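We use cookies to improve your experience on this site. By continuing to browse, you accept our cookie policy. [Accept] [Manage preferences]

On Keeping a Shared Work Table in Good Order

2018-12-10
Posted by the author

The question of the shared table has occupied this blog before, and readers who followed the posts on lighting and seating will know that I regard it as the hardest part of any small office to manage well. A private desk answers to one person. A shared table answers to everyone who sits down at it, and its condition at the end of a day reflects a great many small decisions, most of them made in a hurry.

The office in which I work moved to its present rooms on Deltley Street in June. The move was orderly on the whole, and the credit for that belongs to the movers. The old rooms had held separate desks along two walls. The new rooms are narrower and lighter, and the decision was taken to replace several of the desks with one large table of pale wood, with a curving outline, ordered through Tumico at a price of $525 including delivery. I was not in favor of the purchase at first. My view was that a table without straight sides would waste space and would make it impossible to say where one person's area ended and the next began.

On the first point I have changed my mind. The inward curves allow a person to sit closer to the work than a straight side does, and the forearms have somewhere to rest. On the second point my concern has proved correct, and the remainder of this post deals with it.

For the first months there was no agreed arrangement. Objects were placed where there was room for them, and they stayed where they were placed. Magazines from the Skurnel subscription were left open at whatever page had last been of interest. Pens traveled. The stapler was requested aloud several times in a morning, which disturbed those who were on the telephone. A short written guideline was therefore prepared and circulated, and it has now been in effect long enough to be reported on.

The guideline divides the table into a front portion, nearest the person working, and a back portion, along the far edge. The front portion is for equipment in use. The back portion is for everything that may be needed in the course of the day but is not needed now. 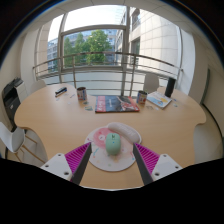
The mouse pad was the subject of more discussion than any other item. The former pads were rectangular, gray, and of uneven quality, and there was general agreement that they should be replaced. A round pad with a wrist rest was selected. Its pink design was considered by some to be too cheerful for a place of business. I voted in favor of it. A white pad with some color on it brightens a pale table considerably, and visitors have commented on it with approval. The mint-green mouse was a separate purchase, made on a different day, and the two go together well enough.

I would offer one practical observation on wrist rests. The cushioned kind is comfortable, and it is also the first thing to look tired. Ours is white. It is wiped with a barely damp cloth at the end of each week and left to air overnight, and it is not to be used as a place to set down food, a rule that had to be added in the second version of the guideline. Hand cream is the other common cause of marks. I make no rule about hand cream, but I mention it.

The back portion of the table is the one that requires judgment. It is tempting to clear it altogether, and for 2 weeks in the fall we did so, with every item returned to a cabinet after use. The result was a handsome table and a good deal of walking. People began to keep pens in their pockets and magazines on their chairs, and the cabinet door was seldom closed. The experiment was ended without regret, and a small standing collection was permitted to return.

The present list of items allowed at the back reads as follows:

The stapler.
Pens.
Cups and mugs.
Magazines and booklets that are being read at present.

Other things may be placed there for the length of the working day, but must go home or go to the cabinet at closing. The list is kept short on purpose. An earlier draft ran to 21 items, including three kinds of tape, and it was of no use to anyone.

Cups deserve a paragraph of their own. The kitchen shelf was filled with plain white cups from Zalewska when we moved in, and they are perfectly good cups. They are also impossible to tell apart. Colleagues were invited to bring in something with a pattern or a printed label, and most did so. A patterned mug standing at the far edge is recognized by its owner at once, and the number of mugs left over at closing has fallen. Hot drinks are kept at the back for the sake of the equipment, and anyone who wishes to drink is asked to reach for the mug and return it. This is a minor inconvenience – I feel it myself at ten in the morning – but the wood has remained free of rings, and I believe it is worth continuing.

Reading matter is more difficult. A magazine that is lying closed takes up its own size and no more. An open booklet takes up twice that, and it cannot be moved without losing the place. The guideline asks that anything not being read be closed and laid parallel to the edge of the table as nearly as a curved edge permits. Compliance is partial. I have some sympathy, as a booklet left open is generally a booklet that someone intends to come back to, and a person who is interrupted does not stop to look for a bookmark. A supply of paper strips has been put in the cabinet for this purpose.

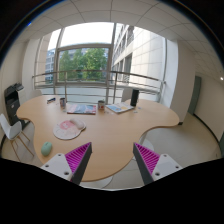 The shared table, with the mouse beside its pad and the mugs and reading matter toward the back.

There remains the matter of the mouse itself, which is found off its pad more often than on it. It slides well enough on bare wood, and I have stopped returning it to its place each time I pass. The finish is smooth, and I have found no scratches in it so far. Should any appear, the guideline will be revised.

As to daily care, the table is cleared from the front to the back at closing, wiped with a soft dry cloth, and reset. The task takes one person less time than it takes the others to find their coats. It is done in rotation, and the rotation is posted on the inside of the cabinet door. A damp cloth is used only where there is a mark, and the surface is dried immediately afterward. Polish has not been applied. The leaflet supplied with the table advises against it in the first year, and pale wood tends to yellow under the products I have used at home.

Several readers wrote after the post on seating to ask for the full text of our guideline. It has grown to 25 lines, a number of which concern only the window blinds and the key to the supply closet, and I do not think it would be of value elsewhere in that form. I am preparing a shorter version and will place it here when it has been reviewed. In the meantime, those who are furnishing a shared table for the first time are advised to settle the question of the cups before anything else, and to order the mouse pads a little larger than seems necessary.

The next post will return to the window blinds.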